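Costel Mihăilă on running a club, losing a season and getting ready for the Tadismont Half

Thursday, July 24, 2025

Costel Mihăilă has been running the roads outside Plirnport for most of his adult life, and for the past two years he has also coached the Gwilliam Road Runners. He is entered in the Tadismont Half Marathon in September. It will be his first race at that distance since he hurt his Achilles tendon.

We met at the track after the club's evening session. He was still in his training shoes and kept an eye on the last few runners jogging their cooldown.

"I started the way a lot of people do," he said. "A friend needed one more person for a relay team. I ran a bad leg, I went out much too fast, and I signed up for the next one before I got home."

The relay was on the old harbor course in Plirnport, which no longer exists. He said he still misses it. The final mile ran into the wind nearly every year, and times there were slow.

"People complained about that course, but you learned how to race on it. You couldn't look at your watch and decide how you were doing. You had to look at who was next to you." 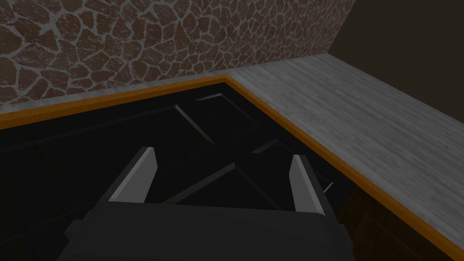
The injury came during a track workout last year. Mihăilă had increased his mileage too quickly after a good spring and had ignored a stiff heel for several weeks. "I was doing everything off the right leg," he said. "The left one was along for the ride. My physical therapist had me do single-leg heel raises every day, and on the left I couldn't get past 11."

He can now do 40 on each side. The work was dull, he said, and he did it in the kitchen while the coffee was brewing.

Coming back

He did not run for most of the winter. He rode a stationary bike, walked, and held the stopwatch for other people. When he started again it was one minute of running and two minutes of walking, on grass.

"The first week back I was passed by a man with a stroller," he said. "He said good morning. I said good morning."

His weekly mileage is at 49, and he does not plan to go higher before the race. Before the injury he would have pushed for more. He now takes two full rest days a week and has dropped one of his two hard sessions. The one he kept is a set of mile repeats on Tuesdays with the club.

"I used to think the second workout was what made me fit. I've run the same times this summer without it – maybe a little better on the hills."

The hills matter, as the Tadismont course climbs 1,570 feet in total. The longest climb starts just after mile eight and does not level off until the water tower. Mihăilă has run it twice in training and walked it once to look at the footing on the inside of the bends.

He does not have a time goal he wants to see in print. Pressed on it, he said he would like to be in the first group of masters runners at the water tower and would see what was left after that.

"There are three or four guys from Amum who will be strong. They train on those kinds of roads all year. If I can see their backs at the top, I'll be happy with the training."

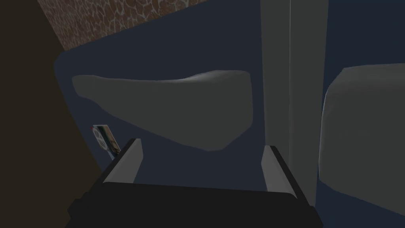

Coaching the club

Gwilliam had a handful of regulars when he took over the sessions. Over 40 runners now turn up on a good night, and he splits them into groups by recent 5K time. He tries to keep the groups loose enough that people can move up or down without making a fuss.

The change he is most pleased with is the women's team, which finished second in the county road series this spring.

"They did that themselves. They started meeting on Sundays for the long run, and after a month I had people asking me if they could go along. I just wrote down the routes."

He plans to travel to Tadismont with the club the day before the race and drive home the same night it is run. He has work on Monday.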